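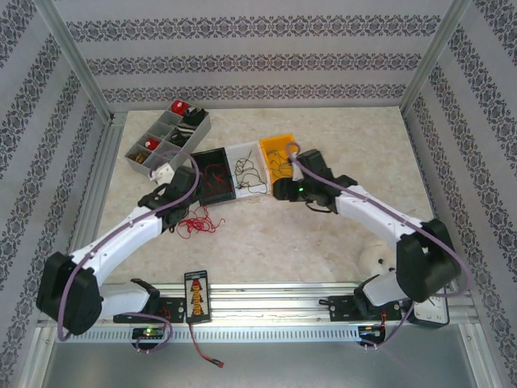
Can a machine do small sorting chores at home or in a shop yet?

Some of them, slowly, if the parts are rigid and always arrive in the same place. Anything soft or tangled still goes faster by hand.

Re: Sorting wire by color, two arms
tinsnip_dave
Cable is the worst case. A bolt has a pose. A loop of wire has as many poses as you care to write down, and it changes when you touch it. Shallow trays by color help the camera. They do nothing for the grip.

orlo77
Disagree on the trays. A shallow tray lets the fingers come in low from the side. With a deep bin you hit the wall before you hit the wire. We went shallow at Brernov and the missed picks dropped.

tinsnip_dave
Dropped to what?

orlo77
42 in a run of 300, short red leads only. Before that I quit logging.

kettlebench
So one in seven still fails, and someone has to stand there. A person on the Givar line clears that pile over a coffee.

orlo77
Per hour, yes. Overnight I don't care about the rate. I care if it stops and waits when it drops one.

mp_lathe
Second arm is worth the money for this. One holds the pile down, the other pulls the loose end. With a single arm the whole tangle comes up together. Watch your own arm cables at the wrist, though. Ours snagged after 9 days.

kettlebench
Fine for a bench. Now do a kitchen drawer.

mp_lathe
No. Ask me again after 1000 drawers.

Thread locked 1 September 2022

Reader comments (3)

gray_fox: What fingertips on the Brernov setup? Rubber pads slip on thin insulation.

orlo77: Bare plastic with a notch filed in. Ugly, grips fine.

pellet: Laundry is further along than wire, in my view.

Related threads
Smits feeder jams on short screws
Trillerel controller, losing zero after power cut
Filing your own gripper tips
Dishwasher unloading, what works so far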